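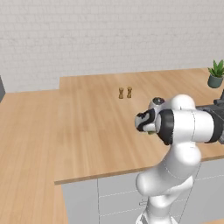 Simulated kitchen, white arm at the counter, two little shaker-looking things waiting by the gripper.

Sirkka Seppälä
August 13, 2018

My sister asked me over dinner when she can stop wiping down her own kitchen, and I promised her a proper answer, so bear with me, this is going to run to a few posts.

12 replies · 100 likes

The kitchen at the top lives inside a computer. I love these practice kitchens! Nothing breaks, nobody has to sweep up salt, and you can start the whole morning over as many times as you like.

8 shares

Now, the chore I keep coming back to is the plain old "put the shakers back where they go." My kids could do it at three (whether they did is another story). For an arm it means finding the thing, deciding where to hold it, and not knocking over its neighbor on the way – and every one of those can go wrong by half an inch.

Back in March I spent a day at the Okmont shop in Harildale, where they have an arm moving parts from one tray to another. Same tray, same part, same spot, and it was wonderful at it. Then somebody turned the tray sideways and we all stood around drinking coffee while it got sorted out.

5 replies

So my answer for my sister: shop floor, yes, for the dull jobs that stay put. Her kitchen, with the mail on the counter and the cat on the mail? I'd give it a good many years yet. I would dearly love to be wrong – I have a sink full of pans as I type this.

If any of you have had one of these working in a real home, even for an afternoon, please write and tell me how it went. I read all of them, slowly, but I do read them.

31 replies · 2,524 likes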